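January
Posted from the bench, a little before six in the evening

I have been putting off writing this entry until I had something solid to say, and now that I do have something I find I want to start with the weather, which has been gray and wet over Bekport all month and has made the walk up from the bus a chore. So that is the weather. The kettle is on, the building has gone quiet, and I have an hour before I need to think about dinner.

The result first, before I wander. We finished the comparison on the bag tasks this afternoon. To remind myself when I read this back in a year: the question was whether a policy learns better from demonstrations done with bare hands, where all we have is the head camera and the tracked wrists, or from the same tasks done by driving the arm from the Truton station. We had always done it the second way. It is slow, it makes your shoulders ache, and a zipper that takes you two seconds by hand takes most of a minute through the controls. But it was what we trusted, because the numbers that come out belong to the arm already and need no translating.

We had 400 demonstrations by hand and 151 driven. That sounds lopsided, and it is, but we matched them by time spent and not by how many we ended up with, and I still think that was the fair choice. If one way gives you more examples in the same afternoon, then that is part of what is good about it. I argued for this at some length in the fall and I may have been a bore.

On the plain tasks (pull the bag closer, turn it over, lay it flat again) the hand set won, and by enough that I ran the scoring a second time to be sure I had not swapped the two folders. I have swapped folders before. I had not this time. On zippers the driven set was still ahead, and I was glad in a funny way, as it is the sort of untidy answer I tend to believe. Fingers do things with a small metal pull that our gripper simply cannot copy, so the wrist path looks lovely and the tip of the gripper ends up in the wrong place. I would like to try the zippers again with a little loop of cord tied on. The Codusmont write-up did something like that with drawer handles and I should go back and read how they tied theirs.

The other thing I want on paper is the wrist cubes. For weeks we had jumps in the track, the hand leaping sideways for a moment and then coming back, and I blamed the light, then the lens, then the software, then myself. It was the straps. They had stretched, and the cubes were turning a few degrees on the arm each time somebody gripped hard. New straps, pulled snug, and the jumps are nearly gone. I threw out 249 of the early recordings over it, all from before the change, and I won't pretend that didn't hurt. I sat with the list for a good while first, looking for some I could save.

I have kept one view from the bag set to go with this entry, as I know I will forget what the work looked like long before I forget the scores. 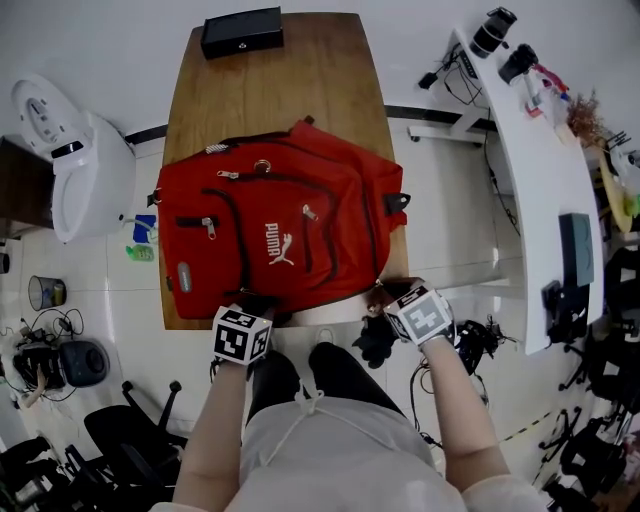
The red PUMA backpack on the table, both hands on its bottom edge, a marker cube on each wrist.

I have grown fond of that backpack, I must say. Soft things are hard in a way that cups and blocks are not. You take hold of the fabric and it gives, and then the rest of it has moved somewhere you did not ask it to go, and the poor policy has to make sense of all that. Four metal zipper pulls on it, too, and I have been on speaking terms with every one of them this month.

What next? The Greenberg review wants a plan from us soon, and I mean to ask for enough hours to bring the hand set up to 700. I would also like to mix the two kinds, a lot of hands and a little driving, and see if the zippers come along for the ride. My guess is that a small share of driven examples will do most of the good. I have written that guess down here on purpose so that I can't claim later to have known something else.

I also need to write up the strap business properly for the shared notes – with the angles, and with the dates the straps were changed – and to order spares. Two pairs at least. And then I am going to catch the late bus, rain or no rain, and eat something that did not come out of the machine downstairs.

Last updated: January, 7:40 p.m. (fixed a wrong folder name in my own notes, nothing in the results changed)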